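What My Kitchen Table Taught Me About Letting Go of Stuff

I've been promising you all an update on the Great Clear-Out, and I finally have one! When we moved to Gundwood in February I counted the boxes marked "misc" and gave up at 10. Ten boxes of misc! Who owns that much misc? Me, apparently — plus a fondue set I've never plugged in.

So I made myself a rule. Every evening after supper I put one box on the kitchen table, and the table has to be clear again before bed. I can't move things to a chair. I can't make a "think about it" pile on the stairs (I tried, and I nearly broke my neck on a bag of curtain rings).
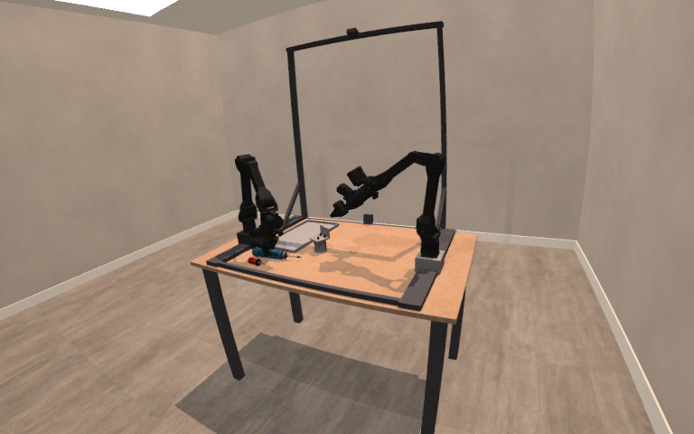
The first few nights were easy, all dead pens and takeout menus from the old place in Homlow. Then I hit the cards. I had 200 of them in one shoebox, birthdays and get-wells and a whole bundle from when my youngest was born, and I sat there sniffling until the tea went cold. I kept the ones with real writing inside and let go of the ones that only had a signature. It felt mean for a minute and then it felt fine.

Photos were harder. A shop over in Lorente offered to scan mine at a decent price, but I had 3,000 prints and most of them were thumbs or somebody's back at a picnic. I got it down to 100 keepers, spread over more evenings than I'd like to admit, and those are going in for scanning next month. The doubles went to my sister, who didn't ask for them but was very nice about it.

A few of you wrote in to ask what to do with old cables. I wish I knew! Mine are in a bread bag with a label that says CABLES, and I've decided that counts. The library takes dead batteries at the front desk, though, and the thrift store will take the fondue set if I ever get it as far as the car.

Three boxes left. One of them rattles. I'll let you know what's in it next time, and please do keep sending me your own misc stories — the reader with the drawer full of single mittens made my whole week.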